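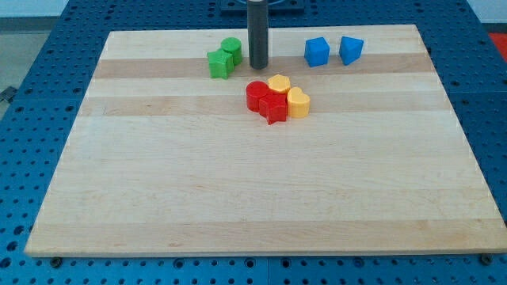 The maple-colored board, waiting for bread.

22/02/2022

I have been meaning to write about bread for months now, and every time I sit down to do it I end up baking some instead (which is a fine problem to have, my family tells me, although my jeans have a different opinion!).

It started with my grandmother's recipe card. She had written it out in May of some year she didn't bother to note, in pencil, and half of it is just the word "enough." Enough flour. Enough water. Salt, enough. I followed it faithfully for most of a winter and made a long line of flat, sour, sulky loaves that we ate anyway, toasted, with plenty of butter on top.

Then I got talking to Ubaldo Caruso, who ran the bakery in Broltholm before he retired, and he asked me how long I let the dough rest. I said an hour. He laughed so hard he had to put down his coffee. His dough goes in the refrigerator overnight, sometimes for two nights if he has company and forgets, and he says the only real mistake is being in a hurry. I went home a little embarrassed and mixed up a batch before I even had my coat off.

So now my routine goes like this. I mix everything after supper, 10 minutes by hand, with the radio on. I fold it a few times while I do the dishes, and then it goes into the big bowl with a plate on top and I leave it alone until morning. I used to peek. I still peek a little.

In the morning I flour the board, tip the dough out and shape it, and this is my favorite part of the whole business - that soft, slow slump when it lets go of the bowl. I am not good at shaping. My rounds come out more like potatoes, and my son once asked if one of them was supposed to be a hat. They taste the same.

My neighbor over in Istholm swears by weighing everything, and she makes 2000 grams of dough at a time so there's always a loaf to give away. I tried that once and ran out of bowls, then counters, then patience. Two small loaves suits us better - one for the week and one that disappears before it has properly cooled, usually while I'm on the phone.

I did finally copy Grandma's card onto a fresh one, with real measurements this time, for my daughter to keep. I left "salt, enough" exactly how it was, though. I tried to pin it down and couldn't bring myself to do it.

Next I want to try rye, which Ubaldo says is a different animal and will stick to everything I own. If any of you have a rye recipe you trust, please send it my way, and tell me how long you let it rest!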